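The Basket Case

Every Friday I tidy the flat in Irwood, which means moving things into baskets and feeling superior. Dotty cream cloth goes over the edge, because it flatters whatever's beneath.

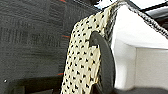
What do you do with cloth that won't lie flat? Fold the top over and leave the wrinkles alone.

Checkered weave, black and cream, looks dearer than it is on black wire shelving.
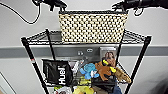
Jacqueline Boyer thinks baskets merely hide the mess, and she owns 40.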